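Handheld Gripper Kits - Buying & Budget FAQ

Last update: March. Kokeck purchasing page, for teams ordering under the Traven project. Short answers, ask if yours isn't here.

How many kits can my team order?

Two per team to start. 13 kits total this round, for all sites. Need a third, put it on the second-round form, don't email.

What does one cost?

547 dollars per kit, Plimenmont price, tax not in. Covers the gripper, one set of finger pads, camera mount, cable. Camera is a seperate line. Tablet also separate.

Is shipping extra?

Yes. 40 dollars flat per order, any number of kits, so order together with the team next door if you can.

What do we need for a workspace?

A table. Really. Plain top, decent even light, room to move your arm. No cage, no bolted base, no power drop in the floor. Please don't put a new bench in the budget before you've tried the table you have. 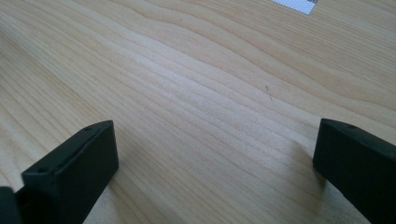
Pads open over a bare wood top.

Does the table surface matter?

Some. Wood grain is fine. Very shiny tops we've had trouble with, glare mostly. If shiny is all you've got, budget for a cloth or mat, cheap one is OK.

Pads wear out?

They do. Scuffs are normal, keep using them. Replace when a pad cracks or won't sit square on its bracket. Plan one spare set per kit per year, more if you're running every day. Spares ship from Sepúlveda and lead time is 18 working days so don't wait till you're on the last pair.

Small burrs on the lower edge of a pad, is that a return?

No. Trim it or leave it.
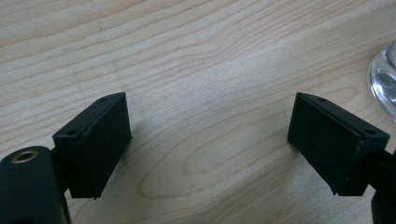
Returns are for cracked pads, stripped inserts, dead cables. Keep the box. Plimenmont wants the orginal box and so far hasn't budged on it.

What about the things we pick up?

Your own budget, not ours. Most teams use stuff from the break room, glasses, cups, whatever. Clear glass is hard to work with, so start with something solid colored and add glass later.

Can we buy a full robot arm instead?

Not on this line. Arms go through capital equipment, different form, much longer wait. Handheld kits count as supplies.

Lease or rent?

No lease. Loaner kit exists, one, two-week limit. Sign up at the Kokeck front desk, before noon.

Who pays for training time?

Your department. Half a day per person is what to plan on.

Unused money at year end?

Goes back. No rollover, spend it on spares.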